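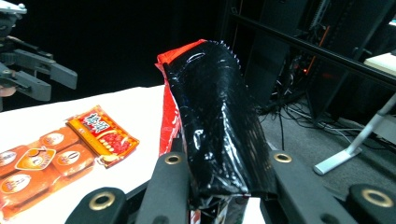 Hand-held gripper sessions: questions about the handling rules

These answers go with the Celtari handling rules, which apply to everyone who picks up a gripper at Flalness or Brelton. If something isn't covered, ask Eusebio Yupanqui before your session and not during it.

Who do the rules apply to?

Anyone who records, helps at the table or resets items between takes. Visitors who only watch need to read the floor section and nothing else.

Do I need training first?

Yes. There is a short induction, followed by 2 supervised practice runs. Your name goes on the sheet by the door once both are signed off. People who trained at Brelton don't have to repeat the induction at Flalness, but they do need to be shown where the isolator switch is.

How should I hold the grippers?

One in each hand, wrist straight, elbow away from the table edge. Squeeze slowly. The fingers should close on the item at the same speed you would use with your own hand if you were trying not to wake someone. If your grip starts to ache, stop and put both grippers down on their rests. Don't swap hands in the middle of a take.

How long can I go on for?

Take a 5 minute break at the end of every batch. You can take more breaks than that and you don't have to give a reason. Sessions don't run past 5 in the afternoon.

Which items can be used?

Anything on the item list, which currently runs to 489 entries. The upper weight limit for a single item is 650 grams, including its packaging. Glass, aerosols, blades and loose batteries are not allowed on the table at all. If you want to add an item, fill in the short form and leave the item in the tray marked "new" with the form tucked under it.

Why are soft packets treated separately?

Soft packets behave differently from boxes and tins, and most of the damage we record is to them. A thin bag will fold under the fingers, and a fold that looks harmless can put all the pressure on one spot. The rule is to close until the item stops slipping and then stop squeezing. With glossy film, creases are normal and are not a fault by themselves. Look at the black bag held upright here: it is heavily pleated down one side, and the toothed seal along its top is standing clear of the fingers. Keeping the seal clear is what we ask for with any sealed packet, so take hold of the body of the bag. If the item has to be gripped by its seal for a particular task, the task sheet will say so. 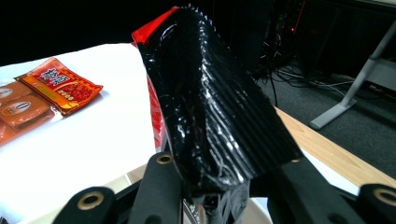 Food items come under the same handling limits as everything else, with a few extra rules of their own. They must be in their packaging or in a closed tray, they must be in date, and they must not be eaten afterwards, however tempting. Baked goods are the ones people ask about most. Pastries in a clear plastic tray, like those at the left of the table, are fine to leave among the other items, but a tray should never be used as a stand or stacked under something heavier. Throw food items away at the end of the day they were opened or crushed. Allergy information is kept with the item list, and anyone with a food allergy should tell the session lead, who will take the relevant items out.

What if a packet splits?

Stop the take and say "split" out loud so the other person knows. Put both grippers down. Clear up with the paper roll, wipe the finger pads with a damp cloth, and dry them before starting again. Mark the take as void. Nobody is charged for split packets and you won't be asked to explain one, but please do record it. A split that isn't recorded leaves crumbs or grease on the pads for the next person.

Do I have to clean the grippers if nothing has split?

Wipe the pads at the start and end of your session. Use the plain cloths only. The Sheehan wipes in the cupboard are for tables and will leave the pads slippery. Check the rings and screws with your fingertips while you are there, and if anything turns, tag the gripper and take a spare.

What are the rules for the floor?

Cables must be kept out of the strip where people stand and walk. They may lie behind or beyond the table if there is no need to step over them. Coil any slack, and don't run a cable under the foot of a table. Bags and coats go on the hooks. Drinks stay outside the room, including bottles with lids.

Can two people work at one table?

Yes, if one of them is recording and the other is resetting. The person resetting keeps their hands off the table until the recorder says "clear". Two people recording at the same table is allowed only when the task sheet asks for it.

May I correct a mistake during a take?

Yes. If you drop an item and can reach it safely, pick it up and carry on, and mark the take as "recovered". If it has gone on the floor, leave it there and end the take. Please don't nudge an item into place with a bare hand while the take is running.

Do these rules replace the site safety rules?

No. The site rules come first. Where the two disagree, follow the stricter one and tell Eusebio so the wording can be fixed.

When do the rules change?

They are reviewed each December. Small corrections may be made in between, and the copy on the wall is always the current one. Older printed copies should go in the recycling.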